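Clip-lock container

A clip-lock container (also snap-lock box, clip box, in some areas just "a clippy") is a lidded plastic box for storing food or small household things. The lid is held down by hinged clips or tabs at the sides, usually two or four. Most are rectangular with rounded corners. Clear or frosted body, so the contents can be seen without opening.

Shape and parts

Body, lid, clips, and in most kinds a soft seal in a groove under the lid. The body is molded in one piece. Corners are rounded because square ones are hard to clean and crack sooner when dropped. Clips are often a different color from the body – cream, yellow, blue, gray – and on long boxes the side clips run along much of the length, with shorter tabs at the ends.

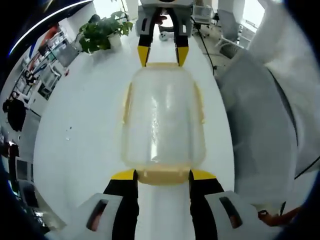
Frosted container with cream-yellow side clips and a tan-yellow end tab.

Frosted plastic hides scratches better than fully clear plastic but makes it harder to tell one leftover from another. Both kinds pick up a tint over time from tomato sauce, curry, carrots. The tint does no harm and mostly stays for good, though a day in a sunny window can fade it.

Sizes

No common standard. Makers use their own, so lids from one range seldom fit another. The Dukgate line comes in 13 sizes, of which 3 share a lid. Verbruggen sells fewer sizes but sorts them by footprint, so a shallow box and a deep box take the same lid and stack together. Long low boxes are used for sliced meat, cut vegetables, pencils, and cutlery. Deep ones for flour, rice, pasta.

On the table

A see-through box is easy to lose sight of on a pale surface. On a white tabletop the walls take on the color underneath and only the rim and clips stand out, more so under glare from a window. Colored clips help with this, and some buyers pick them for that reason alone. Shared kitchens and offices tend to add a strip of tape with a name.

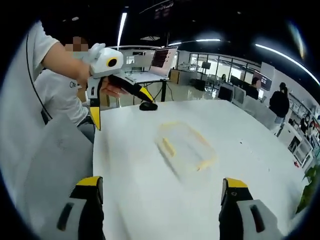
Opening and closing

Clips are lifted from the bottom edge outward, one side and then the other. To close, the lid is set flat first, pressed at the middle, then the clips are pushed down in opposite pairs. Closing one end fully before the other can leave the far end raised and the seal pinched. A long box is best carried with a hand at each end, or from below – not by the clips, which are made to hold a lid and not teh weight of a full box.
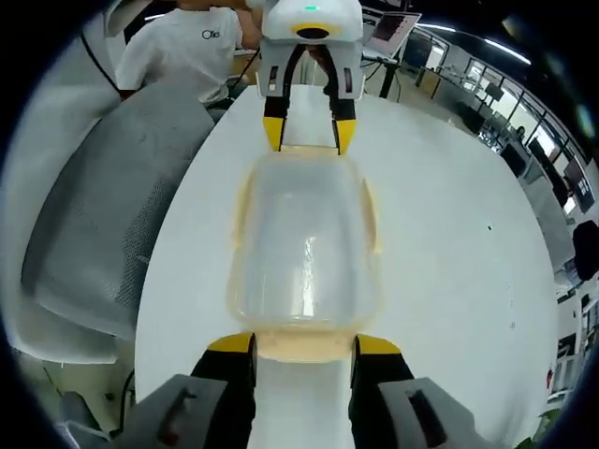
Cleaning and care

Warm water, dish soap, soft cloth. Scouring pads dull the surface. The seal should come out now and then, as food collects in the groove behind it. Dry lid and body apart and store them open, or a stale smell builds up. Many boxes can go in the top rack of a dishwasher, check the base for the mark. Clips are the first part to fail, normally at the thin hinge line where the plastic bends. The Cluvville household handbook gives some 11 months of daily use before the hinge line turns white, longer for boxes that are opened less offen.

Spare clips are sold for a few lines, Zernton among them. A box with a broken clip still works for dry goods.

See also

Bread box
Lunch box
Food storage
Drawer organizer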